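Section 4: Getting your scoring tablet ready for match day

I wrote this part after my first season scoring with Jovgate, when I managed to lose an entire innings because I skipped step 3. So please read step 3! The rest you can skim if you've scored a cricket match on a tablet before.

You'll need the tablet, the charger, both team sheets and the club login. Kelly Paiva hands out the logins for our league, and she'd really like you to ask before Friday night.

1. Charge the tablet all the way the night before. A full forty-over match with the screen on bright will eat most of a battery, and the plug in our scorers' hut is not one I'd bet a match on.

2. Open Jovgate and tap New Match. Type in the four-digit ground code (ours is 1454, the away ground at Tukevent is 3133). The boundary sizes and the names of the ends fill themselves in.

3. Go to Settings, then Saving, and switch on Save After Every Ball. It comes switched off. I have no idea why.

Caution: if you change this setting after the first ball, the app starts a fresh file and the overs you've already scored stay in the old one. You can join the two together later (see Section 9), but it's a miserable way to spend an evening.

4. Enter both teams. You can type the names, or tap Import and pick last week's side, then swap the changes in. I do it the second way and it takes me maybe two minutes, unless the captain is still deciding who's playing, in which case go get a coffee.

5. Mark the captain and the wicketkeeper for each side. The app won't let you record a stumping without a keeper, and it'll tell you so with a big red box right when everybody is yelling for the score.

6. Set the toss result, then tap the two opening batters and the opening bowler. Check who's on strike. Then check again.

7. Tap Start. The ball buttons show up along the bottom: dot, runs, wide, no-ball, bye, leg bye, wicket.

Note: a wide that runs away for extra runs is one long press on Wide, then the number of runs. Don't tap Wide and then tap Runs. That puts two deliveries in the book and gives the batter runs they never made (sorry again, Anselmo Quintana, those were lovely figures while they lasted).

8. At the end of every over, call your total across to the other scorer and wait for theirs. If you don't match, tap Undo and walk back ball by ball until you do. Undo goes back 8 balls and then stops, so don't leave it for three overs and hope.

If it rains

Tap Pause, pick Weather, and leave the match open. Closing it ends the innings! When the umpires give you the new number of overs, tap Revise and type it in before the next ball. The target updates on its own, but I still like to read it out to both captains so there's no argument later.

If the tablet freezes

Hold the power button until it restarts, open Jovgate and tap Resume. Write the balls on paper while you wait. Dalva Bragança keeps a paper book going all match anyway, and after that lost innings of mine, I do too.

Once the last ball is bowled, go to Section 5 for sending in the result. 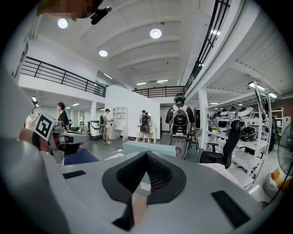

Gray gripper with its black V-shaped finger pad, in a workshop or lab.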